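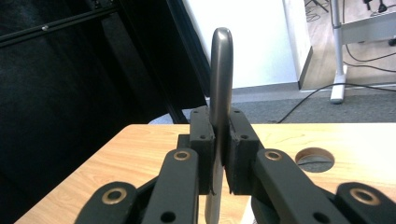
Grey metal with a satin finish.

Satin finish

A satin finish is a surface that sits somewhere between matte and gloss. Used on metal, timber, paint, plastic and glass. Light coming off it is soft and spread out, so reflections blur instead of showing a clear picture. Also called semi-matte, silk or (paint trade, loosely) eggshell, though eggshell is usually a bit duller. Not to be confused with satin the fabric, which gave the finish its name.

Contents
1 Name
2 How it works
3 On metal
4 On timber
5 On paint
6 Care
7 Jeluldale works
8 See also

Name

From the cloth. Satin weave has long floating threads that give a smooth, low shine, and the word moved across to metal and paint because the look is similar. Older catalogues also have "butler finish" for silver, after the fine marks left by years of hand polishing. The two terms overlap and some sellers use them as if they were the same.

How it works

A mirror surface sends light back in one direction. A rough one scatters it everywhere. Satin does some of each. The surface has very fine scratches, pits or particles in it, too small to feel with a finger but enough to break up a reflection.

Gloss is measured with a gloss meter, which shines a light at a set angle and reads how much bounces back. Many makers put satin at around 35 gloss units, but there is no single agreed number and the same word on two tins can mean two quite different things. Colour matters too. A dark satin surface tends to look shinier than a pale one with the same reading.

On metal

Common on taps, door handles, cutlery, light fittings and hand tools. Several ways to get there:

Brushing. A belt or wheel is run over the metal in one direction. Leaves fine parallel lines.
Blasting. Glass beads or fine grit fired at the surface. No direction to it.
Tumbling. Small parts go in a drum with ceramic or plastic media. Cheap, good for large batches, not so good for sharp edges, which come out rounded.
Plating. Satin nickel and satin chrome are plated over a base metal, with the dullness coming either from the plating bath or from brushing beforehand.

Stainless steel takes a satin finish well and needs no coating afterward. Brass does too but will tarnish unless laquered. Aluminium is normally anodized after brushing or blasting, otherwise it marks very easily.

Brushed finishes should be touched up along the existing lines. Going across them leaves a patch that catches the light and is hard to get rid of.

On timber

Satin varnish, oil and lacquer are the usual choices for tables, floors and shelving. Grain stays easy to see.

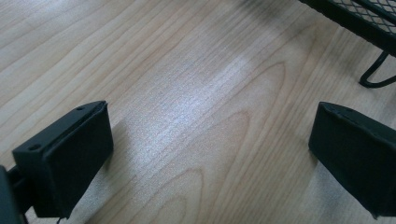 The dullness in a satin varnish comes from a flatting agent, most often very fine silica. It sinks in the tin. If the tin isn't stirred the first coats go on glossy and the last ones nearly flat, a common complaint. Stir, don't shake, as shaking puts bubbles in.

Sanding between coats is normally done with 200 grit or a little finer. Some finishers put on gloss for all the lower coats and satin only for the last, saying the grain looks clearer that way. Others say it makes no difference. A gloss coat can also be rubbed back to satin by hand, using fine pads up to 1000 grit and then wax. Slow work.

Pale woods such as ash, maple and birch are often given a water-based satin, because oil-based ones go yellow with age.

On paint

Satin paint is sold for trim, doors, kitchens and bathrooms. Wipes down better than matte, hides bumps better than gloss. Roller marks can show if the edges dry before the next strip goes on, so painters keep a wet edge and work from one end of the wall to the other.

Touch-ups are a weak point. New satin over old satin often flashes, meaning the patch shows at an angle even when the colour is right. Usual fix is to repaint the whole door or wall.

Care

Warm water, mild soap, soft cloth. Scouring powder will polish high spots and leave shiny areas. On areas that get a lot of rubbing (handles, table edges, stair rails) satin slowly turns glossier by itself, the reverse of what happens to a gloss surface.

Jeluldale works

The Grerik company ran a metal finishing works at Jeluldale, mainly door hardware, and at its peak had 50 brushing lathes. Its "Ranjbar" pattern handle was sold in satin nickel only. The works later passed to Jalleck, who moved to bead blasting and dropped most of the brushed range. Date of the changeover is given differently in different trade lists. [citation needed]

See also

Anodizing
Gloss (optics)
Patina
Sandpaper
Varnish

Page last edited 26 August 2026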